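Skarnville Open Day: Fruit Sorting Demonstration, Hand-Held Gripper Set

README, revised April 3, 2024

What you're getting

3,627 short recordings of people picking up produce and putting it in a green tray, collected at the Skarnville open day. Visitors were handed a pair of hand-held grippers, given a minute of instruction, and turned loose on the fruit. We had planned on 200 recordings and a quiet afternoon. The organisers had put us on the same page of the program as the sausage sizzle, which did wonders for attendance and very little for the cleanliness of the grippers.

The task, as written on the card visitors were given: "Pick up one item. Put it in the tray. Try not to bruise it." The third sentence was added before lunch.

Work surface

Everything was laid out on a bed, mostly over a pink plastic sheet. Sheet, tray and produce stayed much the same all day. The sheet is shiny and wrinkled and throws reflections that will annoy your segmentation model. It annoyed ours. Apples went well for most people, being large, firm and forgiving.

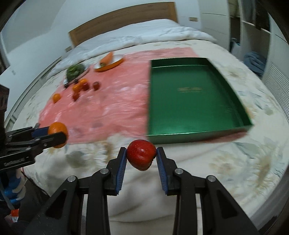

Idahosa asked whether any of this would carry over to a packing shed, where the fruit arrives by the tonne and keeps moving. Fair question, and the short reply is no, not on its own. Idahosa then did eleven more picks, so the objection can't have been too strongly felt.

Folder layout

nurura/ holds the recordings made in the morning, named after the software we were running, Nurura.
flatus/ holds the afternoon's, after we switched to Flatus. The people who named Flatus maintain that it refers to the Latin for a puff of wind. Visitors under twelve had their own view, and it can be heard on several audio tracks, which we have removed.
notes/ holds my handwriting, typed up.

Cherry tomatoes

Cherry tomatoes are the reason to download this set. They roll, they squash, and they bring out a competitive streak in grown adults. Of the recordings, 770 involve at least one tomato, and 23 of those end with somebody saying sorry to it. Mandarins sit somewhere in the middle: easy to grip, with enough give in the skin that people loosened off too early. Two visitors working side by side also learned to negotiate the tray, mostly by elbow.
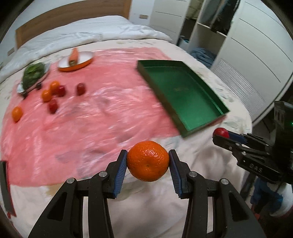 Mulugeta Wako

Known problems

Labels say "orange" for anything round and orange, including mandarins and some of the tomatoes. I'll get to it in July.
Timestamps in nurura/ run an hour behind. Daylight saving was discussed at length and then handled by no one.
Left and right grippers are swapped in a handful of the early files. If a hand seems to be crossing over itself, that's why.
The carrot was hardly ever chosen. Please don't train a carrot model on this.

Use

Free for research and teaching. Tell us if you publish something, and tell us sooner if you find a mistake. Corrections go in notes/ with your name beside them, unless you'd prefer otherwise.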